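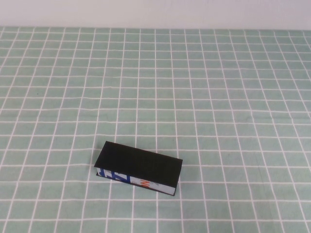
Boxes I keep and boxes I don't

8/11/18

I finally went through the shelf over the desk. It had filled up with packaging I was saving for returns, and most of the return windows closed back in June.

My rule now is pretty simple. If the thing inside cost less than 42 dollars, the box goes in recycling. If it cost more, the box stays until the warranty runs out, with the receipt folded up inside.

The long one with the black top stays. It's a good shape for pens and brushes, and it fits sideways in the drawer. Blue lettering on the side, so I can tell it from the plain ones without pulling everything out.

I sorted on the green grid cloth. It's the one I use for cutting fabric and it wrinkles no matter what I do, but it saves the table.

Four boxes kept, the rest flattened. The Trorko order came with so much padding that I filled a whole bag with it, and I still need to find out if Vorkside takes that stuff at the drop-off. Cables are next, probably over the weekend.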